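Toallas grises, o cómo me reconcilié con la colada

Confieso que hasta febrero yo era de las que metían todo junto, cerraban la puerta y se iban a hacer un café. Sábanas con vaqueros, calcetines con trapos de cocina - un desastre, vaya. Mis toallas salían ásperas como lija y yo le echaba la culpa al agua del barrio, a la marca del detergente y hasta a mi madre, que me enseñó así.

Entonces conocí a Dima Mahasneh, que lleva nueve años al frente de la lavandería Rawashdeh y tiene opiniones muy firmes sobre los tejidos. Le conté lo mío y se echó a reír. «¿Suavizante en las toallas? ¿Cuánto?», me preguntó. Mucho, le dije. Muchísimo. Me lo prohibió allí mismo. 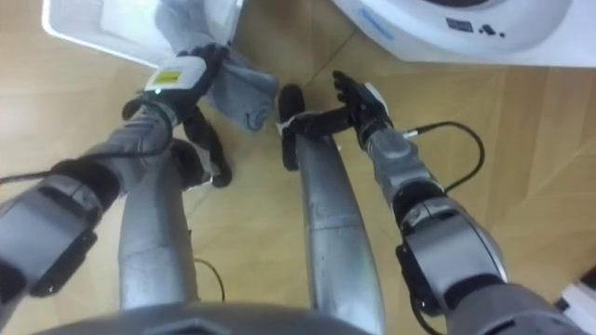
Así que volví a casa con deberes. Lo primero, separar: toallas con toallas y nada más. Lo segundo, sacudir cada pieza antes de meterla, que a mí me parecía una manía de abuela y ahora lo hago hasta con los paños pequeños (¡qué gusto da!). Y lo tercero, no llenar el tambor hasta arriba. Dima mete la mano abierta por encima de la ropa, y si no le cabe holgada, saca una toalla. Yo sacaba 4 el primer día, imaginad cómo iba aquello.

También me compré un cesto en Burkdale, de los que se limpian con un trapo, y jubilé el de mimbre, que me enganchaba los rizos del algodón. Lo dejo en el suelo, pegado a la lavadora, y me siento al lado. Sí, me siento en el suelo a hacer la colada. Se tarda más, pero mi espalda lo agradece.

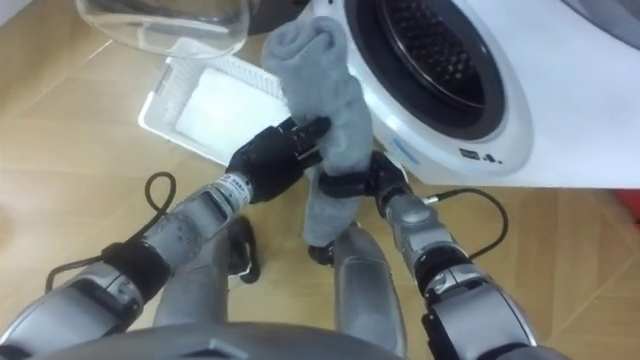

Una toalla gris ante la lavadora, con el cesto blanco en el suelo.

¿Y el suavizante? Pues sigue en el armario, medio lleno, mirándome. Mi vecina de Destmont jura que con un chorrito de vinagre basta, Dima dice que ni eso, y yo de momento voy alternando según el día.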